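Closed-loop pushing (robot control)

Closed-loop pushing is a way of getting a robot arm to move things around on a flat surface by nudging them, with the software checking where everything is after every little nudge. I've been keeping this entry up to date for a while, so you're getting my take on it along with the facts.
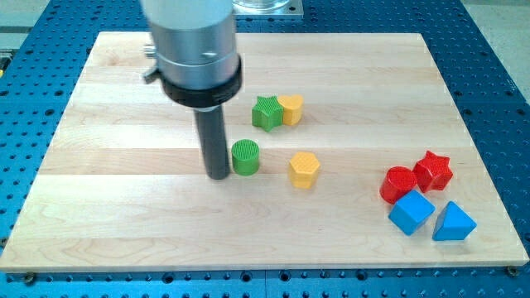

The idea sounds almost too easy. The controller picks a block, picks a side to push from, moves the tool a short way, looks again, and starts over. What makes it hard is friction. Push a cylinder a hair off center and it slides away sideways, and a star can catch on its neighbor and drag it along for the ride. You can write down lovely equations for all this (I have, several times!) and the real board will still surprise you.

Most systems split the job into layers. Perception turns camera pixels into a list of shapes, colors and positions. A planner decides which block should go where, and in what order. Then a low-level policy sends out the small motions, often up to 20 times a second. Lallik, the toolkit I learned on, keeps those three in separate processes, and I still like that because you can restart a confused planner without stopping the arm.

Vekine went the other way and put everything into one learned model. Hilkka Koskela trained the first version on 3000 recorded pushes, then threw out 1000 of them when she found the clock on the logger had been drifting. The smaller set worked better, and her notes on lining up timestamps are the part I send people to first.

Touching blocks are the classic headache. When two shapes sit side by side, a simple detector likes to merge them into one blob, especially if the colors are close. Retamal handles this by fitting known outlines to each color region. Panell tracks blocks over time and assumes that things don't vanish — a pretty good assumption until one slides off the board.

Testing is less standard than I'd like. The suite I use has 62 starting layouts, and each run is scored on final position error and number of pushes. Some groups count a run as failed if any other block moves, and some don't care at all, so please check before you compare scores.

See also: planar manipulation, visual servoing, model predictive control, hand-eye calibration.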